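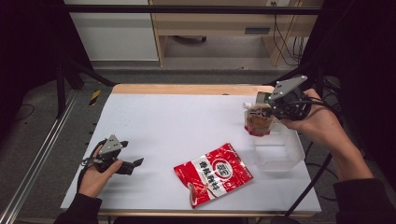
Kwok-wai Tsang thinks the kitchen cupboard is the most honest room in the house, and he knows it isn't a room. Open mine, he says, and you'll find out what I meant to cook and then what I ate.

He offered this by phone, with the tap running. 14 April 2020, week whatever of staying in, and everyone I rang for this piece wanted to talk about cupboards. I'd meant to write about snacking. Same thing, more or less.

So. Snacks. The stuff between meals, which in a lot of homes has now eaten the meals.

Loubna Kabbaj used to have lunch at one. Soup, desk, back to work. Now she has what she calls a long graze, beginning when the kettle goes on and stopping when the light does. Crackers. The end of a cheese. Dry cereal by the handful, stood up, reading the back of the packet for the third time that day. She is not ashamed of the cereal. She is a bit ashamed of the cooking chocolate.

"It was for a cake," she says. "There was going to be a cake."

No flour, as it happens. Hence the chocolate.

Her system, such as it is: two shelves. Top one for things that need a pan. Bottom one for things that need only a hand. The bottom one has to be refilled and the top one hasn't moved since March. Lentils up there, looking patient. A jar of something in brine her sister sent.

Stuart Staniforth went the other way and made rules. Elevenses at eleven. One biscuit, on a plate. He wrote it on the calender in pen. By the second Thursday the plate had gone, and by the weekend so had the idea of eleven. He now keeps the tin in the shed, which means shoes, which means a coat if it's raining. Works about half the time, he reckons. On dry days it doesn't work at all.

I asked what was in the tin. Long pause. Shortbread, mostly, and the foil-wrapped ones he isn't supposed to have.

There's a trade side to all this. Small makers have had an odd month. Bonero, who do roasted beans in paper bags, lost their café orders more or less overnight and started posting boxes out from the same bench. Pankaj Dwivedi packs them. 30 boxes the first day, he says, and he thought that was a lot. Then 86. Then the day they ran out of tape at 92 and had to stop and sit down. The chilli ones go first. The plain ones are, in his words, what people order when they're trying.

People write notes in the delivery box. He reads them all. Please hurry. Please don't hurry, I've still got half a bag. One asked him to send nothing until May whatever they said in the meantime.

Predura do oat bars and had the opposite trouble: all their custom was train stations. No trains to speak of, no bars. They sold off a pallet to neighbours from the loading door, 200 in an afternoon, spaced out along the wall. Good bars, a bit dry. I had two writing this paragraph.

What's a snack, though. Pui-shan Lui has strong views. A snack is something you could offer a visitor without getting a fork out. Toast isn't a snack, toast is a small dinner. Noodles straight from the pan at four o'clock, also dinner, just early. Fruit she'll allow but only cut up, an apple eaten whole is "just passing the time". Her mother cut oranges into eighths and put them down next to whoever was working and said nothing, and she's been doing that for her own two since the schools shut. They eat them without looking. Plate comes back with peel on it.

I liked that. Tried it on myself. It's not the same when you cut your own.

Kwok-wai rang back in the evening, wanting to add somthing about sharing. Before all this he bought the big bags, the ones that say sharing on the front, and ate them alone and felt judged by the bag. Now there are three of them in the flat all day and he buys small ones, one each, name on in marker. Fewer rows. Although his has gone missing twice.

Loubna, last I heard, had got hold of flour. Plain, not self-raising, a kilo and a half from a bakery that was bagging up its own. She sent a message to say the cake was back on and did I know what you could use in place of chocolate.

I said raisins. She'd eaten the raisins.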